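Hadgu village figures for girls in school - does anyone believe them?

Page 1 of 1

millpond_kay
Posted August 2022

Long time reader, not much of a poster. I grew up near Hadgu and my aunt still sends me the local paper, and last week it had a front page story saying 503 girls from the villages are now enrolled past sixth grade. Big headline, lots of smiling officials. I want to be happy about it! But I remember my own class, and by twelve half of the girls had been kept home. Has it changed that much?

Towels on a table, mostly.

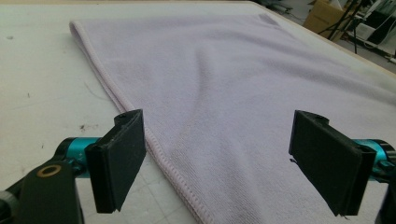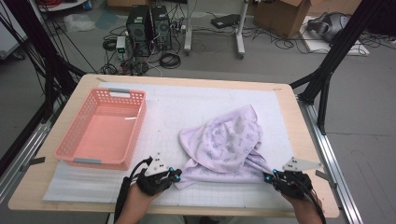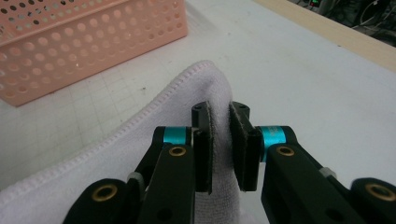 Re: Hadgu village figures

tinroof77
Enrolled and attending are two different animals. My sister teaches out past Plirnstead and she has 43 names on her register. On a good morning she gets maybe half of them, and the empty seats are nearly always girls. The boys miss a day for cricket, the girls miss a month for a new baby in the house.

Re: Hadgu village figures

oldgoat_ravine
Here we go, another thread running down village people. I live in one. My two daughters both finished school and the older one does the accounts for a seed shop. Nobody on my lane thinks a girl is bad luck anymore. City folks read one sad article and think we're all in the dark ages.

Re: Hadgu village figures

millpond_kay
I'm not running anyone down, I'm from there! And good for your girls, I mean it. But my cousin had her third daughter in the spring and people came to the house with long faces like it was a funeral. My own grandmother wouldn't take a sweet. So it's not all gone, is it?

Re: Hadgu village figures

pepper_and_lime
Money is the part I'd look at. Lendora (the savings club, if you haven't run into it) pays families 200 a month as long as the daughter stays enrolled. Enrolled, mind you. Guess what happens to the register when the payment depends on the register.

Re: Hadgu village figures

tinroof77
Yep. My sister has been asked to mark girls present when they weren't. She said no and got a very chilly tea from the parents afterward.

Re: Hadgu village figures

oldgoat_ravine
So take the payment away and then what, they don't come at all? Half a year of school beats none. I'd sooner have a padded register and a few girls who can read a contract.

Re: Hadgu village figures

pepper_and_lime
I never said take it away. Pay on attendance, and run a bus. The walk from the Planholm side is over an hour and no parent I know is happy sending a girl alone down that road in the dark months - I wouldn't be either.

Re: Hadgu village figures

quietkettle
The paper said the target is 500, so they've just squeaked past it. Funny how that works lol. I'd wait for the September count, that one is done by going to the classrooms.

Re: Hadgu village figures

millpond_kay
Didn't know there was a second count, thanks. I'll ask my aunt to save me that paper too. And goat, what did your older one study? My cousin's eldest is good with numbers and her dad is starting to make noises about keeping her home.

Re: Hadgu village figures

oldgoat_ravine
Commerce. Message me, my daughter would be glad to talk to the girl.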